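**From the desk, November**

The second Cetitz mystery is finished, in the sense that I have stopped touching it and the publisher has stopped asking whether I'm touching it. It goes to the printer before the end of the month. The first printing is 1,000 copies, a number my publisher described as "confident" in a tone of voice I would use for a toddler on a diving board.

For those who joined after the first book: we are in the Grand Duchy of Zornia, in 1843, in a spa town where the water tastes of nails and everyone has come to be cured of something they would rather not name. The detective is a widow who keeps the reading room at the Polter Hotel. She has a bad knee and access to everyone's newspapers, and by chapter three she usually knows who is bankrupt.

Last time it was a poisoning. This time it's a will, or to be exact it's four wills, all signed by the same dead baron, each leaving the same vineyard to a different person. One of the wills is real. The Zoëga Bank, which has lent money against the vineyard to all of the heirs, would like very much to know which one, and would prefer to find out before the heirs do.

I want to talk about the ink, as I have talked about little else at home since spring and my household has asked me to find another audience.

When I outlined this book, the forgery was going to be exposed by the handwriting. The widow would hold two pages up to a window, narrow her eyes, and announce that the baron never crossed his t's like that. I wrote the scene. It was fine. It was the scene you have read in every book where somebody holds two pages up to a window, and I was pleased with it for almost a whole weekend.

Then I made the mistake of reading up on iron gall ink, the ordinary writing ink of the period. It goes onto the page fairly pale and darkens as the air gets to it. It's acidic, too, and given enough years a strong batch can eat through the paper, so that you open an old letter and find the loops have dropped out of the words. I read this at eleven at night and understood that my window scene was dead.

What I had in its place was much better and required me to rewrite most of the middle. A will that is supposed to be ten years old ought not to be getting darker between a Zornian breakfast and a Zornian supper a few days later. All the widow has to do is look at the thing twice. Nobody else in the book does, because everyone else looks at a will for their own name and then stops reading. 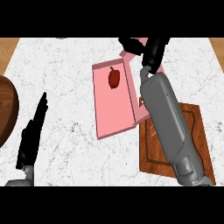 So the question became how she gets to look at it twice. The bank keeps the wills in a strongbox. The strongbox is in an office. The office has a clerk in it, and the clerk does not care for widows. I tried having her steal the key, and she wouldn't do it. I tried having her faint in the doorway, and she wouldn't do that either, and I felt she thought less of me for suggesting it. In the end she gets in by being the only person in Cetitz who can read the baron's Latin, which he used for spite, and the bank has to invite her back when it turns out the first translation left out an insult. I'm fond of that. It cost me three weeks.

The trouble with a good clue is that you have to hide it, and the trouble with hiding it is that someone on the editorial side will ask you to take it out. The first mention of the color of the ink was sitting in a long paragraph about the bank's curtains. My editor cut the curtains. I put them back. My editor cut them again with a note reading "do we need these?" and I had to write back and explain that yes, we did, the entire solution of the novel was in the curtains. There was a pause of some days. The curtains stayed, though they are now shorter, and one of them has been moved to a different window.

We did lose other things. In all I took 1,000 words out of the trip to the vineyard, mostly weather. I took out a goat. Readers of the first book who wrote to ask whether the goat would be back should know that it was back for most of a year and was very good in the part.

A few answers to things you've asked since the last newsletter.

**Is Zornia a real place?** No, though I've had a letter from a reader who spent his honeymoon there. I wrote back and said I was glad they'd had nice weather.

**Do I have to read the first book first?** You don't. The poisoner from book one is mentioned exactly once, by title only, so if you read them in the wrong order you'll have nothing worse than a nagging suspicion about a bishop. There are several bishops.

**Will there be a map?** There will be a map. It shows the Polter, the bathhouse, the Zoëga Bank, the lower bridge and the road to the vineyard. It was drawn after the book was written, and we discovered in drawing it that the widow had been walking through the river to get to church. We've moved the church.

**Is it true there's a mistake in the first book?** There are several, but I assume you mean the one on page 229, where the hotel porter, who went out to meet the night coach at the bottom of the page before, opens the door to the inspector from inside. A number of you took this to be a clue. I've had some really excellent theories, including one with a secret passage and one with a twin. I am sorry to say that I forgot where I'd put him. It will be fixed in the next printing, unless the twin theory gets any more popular, in which case I may have to look into it.

**Can the widow get married?** I've asked. She says she's busy.

The cover is done as well. It shows a strongbox, a candle and a hand, and the hand has been through more drafts than the book did. In the first version it was clearly a man's. In the second it wore a wedding ring that gave away a marriage in chapter twenty. In the third it had gloves on, which solved everything until someone in the sales department asked why a person would wear gloves to write. She isn't writing, I said. Then why is there a pen, they said. There is no longer a pen.

As for the third book, I have a title I'm not allowed to tell you and a body I'm quite excited about. It's in the bathhouse. I spent last week trying to work out how long it takes to fill a marble plunge bath by hand with hot water from copper cans, assuming attendants who are paid badly and know it. My current answer is longer than an alibi but shorter than dinner. If anyone reading this has ever worked in a bathhouse, or has carried a lot of hot water up a lot of stairs for any reason, please reply to this email. I have questions about splashing.

Preorders for the will book are open at the usual places, and your local bookstore can order it if you give them the title slowly. Anyone who preorders can write to me for a bookplate. The bookplates are signed in modern ink, which does not change color, so if yours starts getting darker over the next few days, I would check who sent it.

Next newsletter in January, by which time I will either have filled the bath or moved the murder to the stairs.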